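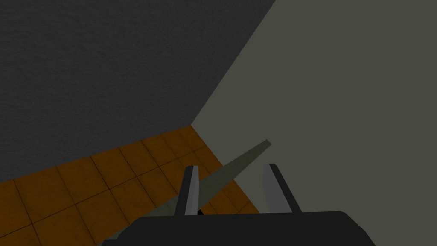
Moving out of Sandport, and what I'd do differently

August 2018

Right, quick one because the kettle's on and I've still got boxes to do. People keep asking how the move went so here it is in one go.

Short version - fine. Long version - never again, or not before I'm 69 anyway.

We gave notice in May. Loads of time, we thought. Then did nothing for weeks except talk about it. Pavithra Varghese from my old work told me to start with the loft and work down. Did I listen? No. Started with the kitchen, packed all the pans, ate toast for a fortnight.

Boxes. Buy more than you think. I got 40 and ran out before I'd even touched the books. Small ones for books, please, my back is still not right. And write on the SIDE not the top. Once they're stacked you can't see the top. Obvious now.

Van was from Fernandes, on the Cotia road. Two lads, very quick, didn't scratch anything. They wanted 200 pounds deposit and I got it all back the same week. Would use again. Only grumble was they turned up early and I was still in my dressing gown looking for the tape.

Things I forgot to do:

Meter readings. Had to ring the new people and ask, which was embarassing.

Post redirect. Did it late, so there's a birthday card out there somewhere. Sorry Auntie.

Defrosting the freezer. Don't ask. Every towel we own.

Changing the car insurance address. Still on the list, will do it tonight. Probably.

Broadband was the worst bit by miles. Pleltus said it would be on the day we got in, then it wasn't, then they said it was and it still wasn't. I was on hold so long I painted a whole skirting board. 2 coats. Working now, fast enough, but I'm not over it.

Best thing we did - a bag each with pyjamas, toothbrush, phone charger, mugs and teabags, and it went in the car with us and not the van. First night we had chips on the floor and a proper cup of tea and that was really nice.

Worst thing I packed - the scissors. In a box. Taped shut.

Anyway. Curtains next, if I can find teh hooks. If anyone wants a load of flat boxes, shout, they're yours if you can collect.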